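Chapter 4
Learning From Play: What Happens When You Skip the Task List

I spent most of one November being wrong about data, and this chapter is more or less the story of how I stopped. If you worked through Chapter 3, you already know the usual recipe for teaching a robot by demonstration. You pick a task, you write it down, a person steers the arm through it again and again, and you throw out the tries that went badly. It works! It's also slow, and (I'll say this now so you can argue with me later) it teaches the arm a very thin slice of the world.

The other way is to let people play. You sit an operator down at the controls, put a bunch of stuff within reach, and tell them to do whatever they feel like for a while. No script and no reset between tries. Then you label the recording afterward, by chopping it into short windows and treating the last moment of each window as the goal the operator was heading for. We call this hindsight labeling, and we'll build it from scratch in Section 4.2.

My running example for the chapter is the Erkis kitchen, the toy setup we used at Tasthorpe. We collected 2,000 play windows on it, and 1,668 of them survived filtering. The rest were mostly windows where nothing moved, which you'd be surprised how easy it is to record when your operator is thinking about lunch. 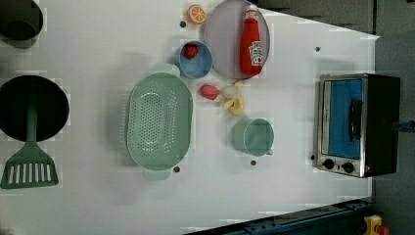 Flamarstead, reading an early draft of this chapter, wrote back that a toy kitchen makes the whole thing look easier than it is, and that a method should earn its keep on real dishes, with real weight and real grease, before anyone puts it in a textbook. Fair enough, and I've left the complaint in on purpose. My answer is that I want you to be able to run every experiment in this chapter yourself, and a light plastic spatula forgives a clumsy policy in a way a cast-iron skillet never will. Keep the objection in your pocket, though, and pull it out again when we get to the transfer results in Section 4.6.

Back to the numbers. We held out 8 goals that no operator had been asked to reach, things like getting the banana onto the plate or the strawberry into the colander, and gave the policy a picture of the finished layout. Trained on play, it reached the goal in 62 percent of trials. I was thrilled for an afternoon. Then I watched the failures, and a lot of them had the same look: a perfectly nice grasp on the wrong object. So the policy knew how to pick things up and was shaky on which thing you meant. Those are two separate problems, and the Shevchuk test, coming up in Section 4.4, is how we'll pull them apart.

Before you go on, try sketching your own play session on paper. Which objects would you put out, and which ones would your operator probably ignore?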